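July, 4 pm. Shot-tracking notes, Ernska ground

Prustville footage is all in now and it's lovely stuff! 395 passes tagged from the first half, and the new ball filter lost it only five times (all long clearances into the low sun).

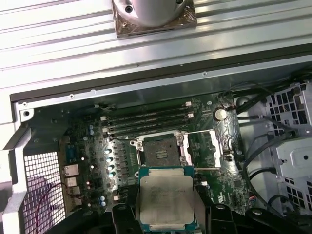

Kong's second-half clips next. Want to try four players per colour group, see if the back line stops swapping labels at corners. That header off the post would make a great test clip – must cut it tonight.

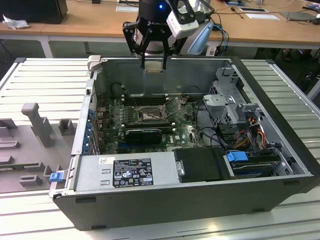
Tower on its side, Dell board, side panel off.

Still to do: offside line drifts near the far flag. Ask Pakenico for their pitch markings.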